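Parwood table, wax or oil?

tessgrain
bought the Parwood kitchen table in August, top is getting dry looking near the window. 72 bucks for their Biluto oil seems nuts. anyone use plain paste wax?

oldmitre
wax is fine. did mine 8 months ago, no complaints

pinchpot_k
disagree. wax looks great til someone puts a hot mug on it. white rings everywhere. oil, thin coat, wait 16 hours, wipe, agian
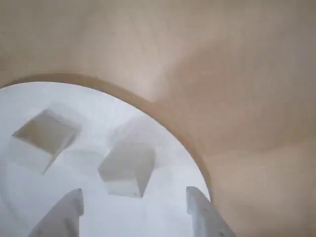
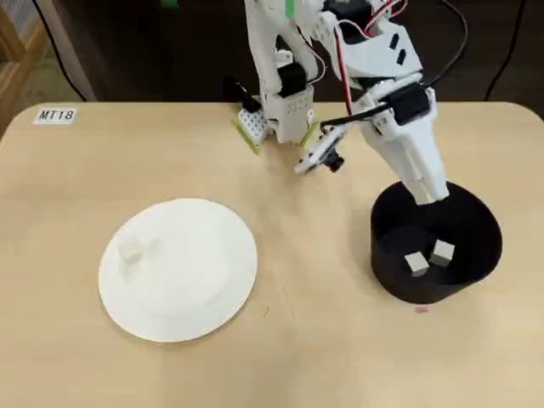 also dont sand first unless its rough. you'll just make blotches

oldmitre
never had a ring. use coasters?

pinchpot_k
with kids? good luck

tessgrain
ok so oil. does it have to be Biluto or is hardware store stuff ok

pinchpot_k
any food safe one. read the can, lay the rags out flat outside after, they can catch fire

oldmitre
still say wax but yes on teh rags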